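An Afternoon at the Kovitus Student Robotics Open House

My sister-in-law has been after me for two years to come along to one of these, and this February I finally ran out of excuses. The Kovitus student program opens its doors for one afternoon each winter, and families, neighbors and anybody else who likes to poke around are welcome. It's 60 miles from my house and the heater in my car isn't what it used to be, but I'm so glad I went!

Getting in

Parking is behind the building (go past the first gate, which looks like the right one and is not). There were 110 visitors signed up, split into small groups so that everyone could get near the tables. Our group started at 1:30 with cider and a paper name tag, and then a very patient student walked us down the long hall to the Hwang Room, which is where the hands are.

I should say that I went in knowing next to nothing. I had pictured little cars with wheels, the kind my nephew used to build out of a kit. This year's class project is called Ruka, and it's all about getting a pair of robot hands to do the small jobs we do in a kitchen without thinking: pick this up, put it on the plate, move the cup over. The students set the table for it themselves, and they have a whole shelf of mugs and plastic dishes and pretend-dinner odds and ends to choose from. Little striped pumpkins were the favorite of everyone in my group, me included.
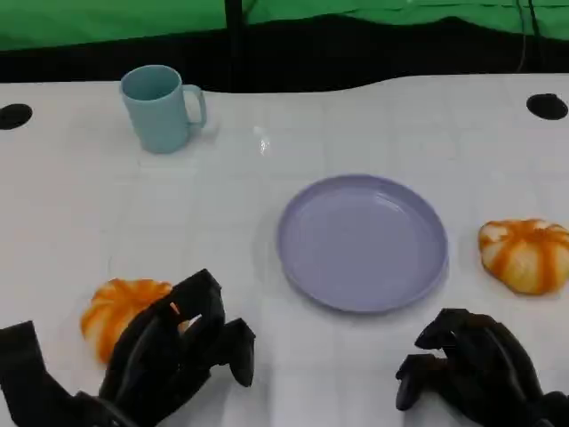
What the class is working on

There are 18 students in the class, and they take turns at everything, so the one who is good at wiring also has to stand up and talk, and the talker has to learn to use a soldering iron. I liked that very much. Our guide told us that a plate is harder than it looks, being so low and flat to the table, and that a pumpkin is a nice thing to start with on account of the ribs, which give the fingers something to settle against. A mug has its handle, and you have to decide early whether you're going for the handle or the body of the cup. I've been picking up mugs for a good many years and had never once thought of it as a decision.

They keep a notebook for every single try, with a column for what they meant to do and a column for what they got. A page was passed around and the second column was a lot longer than the first. One line just read "no" and was underlined twice, which made our whole group laugh, the guide most of all.

Somebody's grandfather asked how strong the fingers were and got a long and very good answer about joints and screws and how much of the first term went into tightening things and then loosening them again. The fruit on a plate is what they're practicing for the spring meet, where each team gets a place setting and a list of chores to get through.
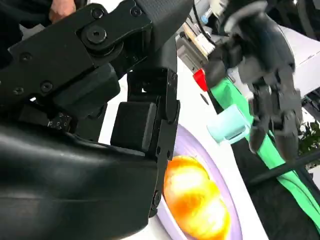 The spring meet is called the Betosum, and the students talk about it the way my high school talked about the state basketball finals. Teams can bring their own hands, but the chores aren't announced until that morning, so you can't just rehearse one thing all winter long. Our guide was hoping for fruit and dreading anything with a lid. I said I dread lids too, at my age, and we got along famously after that.

If you go

Wear a sweater, as the hall is chilly. Bring questions, even silly ones (mine were mostly silly and every one of them got a real answer). Children are welcome, and there's a side room where they can try a simple gripper made out of cardboard and string. I had a turn too and dropped a walnut on the floor.

The tour itself took an hour, and then we stood around the cider table until well after four, talking with some of the parents about carpools and bake sales and who was driving to the Betosum. They had a sign-up sheet for next winter by the door. I put down my name and my sister-in-law's, and I'll be asking her to drive.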